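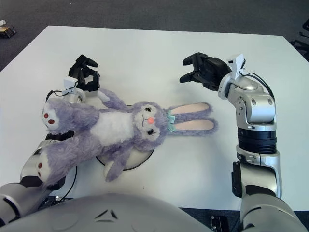

Aug 14, 2023

So the second expansion for Pimstead finally landed and I have done very little else since. My dishes are a disgrace. I did ring Mum, so I'm not a complete monster, but I had the controller in my lap the whole time and I'm pretty sure she could hear the fishing music.

If you haven't played it, Pimstead is the one where you inherit a ferry and have to keep it running between all these soggy little islands, and everybody who gets on board wants to tell you their problems. The new bit is called Pristutthorpe and it adds a whole mainland harbour town, plus a proper villain for the first time, plus (this is what got me) a new voice for Jadia!

I was so ready to be cranky about this. When they announced back in March that Amarachi Okeke was taking over the role I may have typed a long and undignified comment on the forum, which is still up there if you want to go and laugh at it. I loved the original Jadia. She was dry and tired and sounded like she'd been up since four in the morning gutting fish. I'd played the first game twice through with that voice in my ears and I couldn't see the point in changing it.

Well. I take most of it back. Okeke plays her warmer, and a bit quicker, and for the first hour or so it bugged me every time she opened her mouth. Then you get to the scene in the boatshed where she's reading out her brother's letters and stops halfway down the page, and there's this tiny breath before she folds it up, and I had to put the thing down and go make a cup of tea. I don't think the old version could have carried that scene. Different writing, I know, but still.

Ojo is back too, same actor, same terrible jokes. He has a lot more to do this time and there's a stretch near the end where it's only him and you on the ferry in the fog, talking rubbish to keep each other awake. My favourite part of the whole thing. You can miss it completely if you sell the foghorn, so DON'T SELL THE FOGHORN. I know the bloke at the pawn shop offers you 2,746 shells for it and that looks like a fortune when you've just paid for the new hull. Walk away.

Things I'm less keen on: the map. Oh my goodness, the map. They've changed the colours so the shallow water and the deep water are practically the same grey, and I ran aground so often that the harbour master started using a line of dialogue I'd never heard before. There's a colour setting buried in the accessibility menu that fixes it, third tab along, but why isn't it on to begin with? Also the cargo sorting is still fiddly. It was fiddly in the first one and they've had ages to sort it.

And the villain, hmm. Hidayah Krishnan wrote the harbour town storyline (she did the lighthouse quest in the base game, the one everyone cried over) and you can tell, the dialogue is gorgeous. But he turns up, gives a cracking speech at the fish market, and then wanders off for most of the middle. I kept expecting him to walk out of the pub. By the time he came back I'd got quite attached to a side plot involving a stolen organ and was a bit annoyed to be interrupted.

It took me 30 hours, and I'm slow, I read every noticeboard. I've found 106 of the bottles now and I have no idea how many there are in total, so please don't tell me in the comments. I'm also not looking up what happens if you side with the dock workers, as I want to do that on my next run. This time I went with the ferry guild and felt guilty about it for the rest of the game, particularly when Jadia wouldn't sit with me at the dinner.

My sister is halfway through on her own save and keeps texting me questions I have to answer in the vaguest possible way. She sold the foghorn. I haven't said anything.

Next up I'm meant to be finishing that train puzzle game I whinged about last month, but there's a patch coming for Pristutthorpe with a photo mode and extra hats for Ojo, so I wouldn't hold your breath on the trains.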